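Desk reset: speaker notes
Brindeston facilities day, second slot after lunch
Speaker: Ingegerd Hovland

Slide 1. Title

Introduce self. Fifteen years in office services, the last four at Kellell. Thank Gudrun Løken for the survey data. Questions at the end, except on definitions, which people should raise straight away.

Slide 2. Scope

The talk covers single-user desks and the objects kept on the working surface. Drawers, pedestals and shared print areas are out of scope. Cabling was covered this morning and I will not repeat it.

Definition: a reset is the return of a desk surface to an agreed layout at the end of a shift. Cleaning is a separate task with a separate sheet. The two get mixed up in contracts. Read the definition out twice.

Slide 3. The survey

Survey run in September across the Kellell and Zulton offices. 31 desks, each visited at the close of every working day. 1,151 objects logged. Each object was given one of four classes:

Class A, used daily and belongs on the surface.
Class B, used weekly or less, belongs within reach.
Class C, belongs to the person and not to the work. Footwear, food tubs, cosmetics, post.
Class D, waste. Mostly cups.

Gudrun did the logging on paper and typed it up afterwards. Pause here. Somebody will ask about disputed items. Disputed items went to the higher class.

Slide 4. Zones

Draw the desk on the flip chart if the projector is poor. Front third is the working zone and stays clear. Middle third is for Class A. Back third is for things that stand up: pen cups, trays, upright files.

Depth matters more than width. On a shallow desk the middle and back zones merge, and the pen cup ends up behind whatever was put down last.

Slide 5. Pen cups

Mesh is preferred to solid. Contents can be checked from the side and dust falls through to the desk, where it gets wiped. Fill limit is a loose handful. Once the cup is packed, people stop putting pens back in it and lay them alongside.

Keep the cup away from the hinge end of a large stapler. On lifting the stapler the rear swings round first and takes the cup with it. This was the most common spill Gudrun recorded, ahead of drinks.

Slide 6. Heavy-duty staplers

Class B on nearly every desk, stored as Class A on nearly every desk. Typical rated capacity for the ones we buy is 100 sheets. Most jobs logged were well under 50. A hand stapler would have done.

Recommendation: one per bank of desks, on the shared shelf. Where a person has good reason to keep one, it lies parallel to the front edge, base flat, with nothing resting on the arm. It should not be used as a bookend.
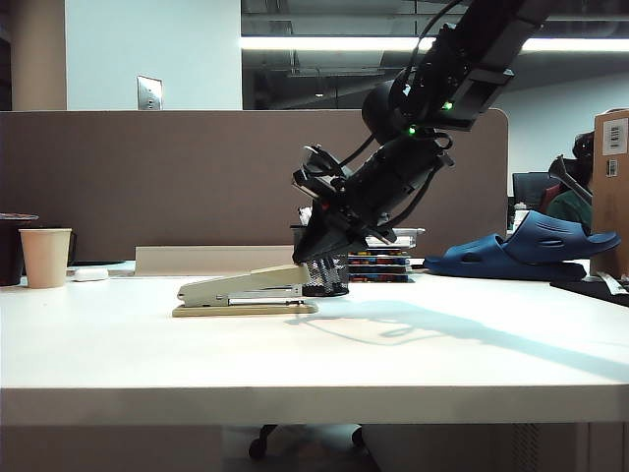
Slide 7. Stacks

Books and binders laid flat will collect a tray on top sooner or later. The tray then collects paper, and the books underneath are out of use. Our rule is that a tray may sit on a stack only if the stack is archive. Otherwise the tray goes on the desk and the books go upright.

Spines should face the user. Mixed colours are fine. The Blomqvist office tried a colour code for a year and dropped it when the supplier changed its range.

Slide 8. Class C and Class D

Paper cups: removed at reset, full or empty. Check for liquid before tipping. Lidded food containers are not waste and must not be thrown away. Put them to the left-hand back corner and leave them.

Shoes and slides: on the floor, under the desk, toes to the wall. Never on the surface. If found there, lift them down and wipe the patch. Do not leave a note. Notes produced more complaints than the shoes did.

Box lids and loose panels propped along the back: ask once, then remove at the next reset.

Slide 9. Order of work

1. Cups and other waste.
2. Personal items to floor or corner.
3. Shared tools back to the shelf.
4. Stack and tray squared up.
5. Pen cup to back zone.
6. Mouse beside keyboard.
7. Wipe the front third.

Leave this slide up during questions. The printed sheet has the same order with a column for initials. Spare copies are with Gudrun by the door.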